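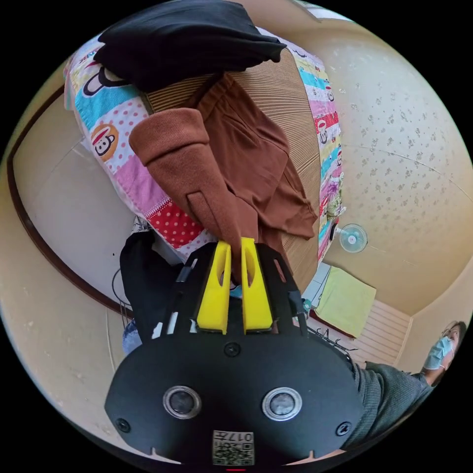

My teammate in the Brernthorpe club asks why we still spend our evenings on clothes, when the other groups went back to wooden blocks in October. I will try to answer in a few posts.

First, a block has one shape. A coat has a new shape every time you let go of it. If our policy can take a wool coat by the lower edge and lift it, I will believe it can do many other things in a house.

Second, the rules. For the Cutgate student challenge each team must hand in 480 demonstrations with soft objects, done with the hand-held gripper. We do ours on a patchwork quilt, with a striped thing under the coat, so the background is not too easy.

What I have learned about pinching wool: close the fingers slowly, and take only the edge. With a big handful the coat comes up as one heavy lump and the sleeve goes wherever it likes.

The sleeves are my enemy, by the way. Last week I threw away 104 recordings, most of them mine. In many I moved too fast at the start, and in the others my own hand was hiding the fabric. I was a little ashamed, but the training went better without them.

Our training code is called Pellegrini. It is slow but we understand every line of it, and for a student team I think this is worth something. One run takes 6 hours on the club computer, so we start it before going home.

Somebody asked me if 480 is enough. For the coat alone, maybe. For coats, towels and jeans together I would like to have 1000, but we also have exams — and I am told that sleep is useful.

Next we try folding the sleeve in before the lift. The Brivura team says it cannot be learned from so few examples. We will see. If anyone here has done it with thick fabric, please write to me, I have many questions about the cuffs.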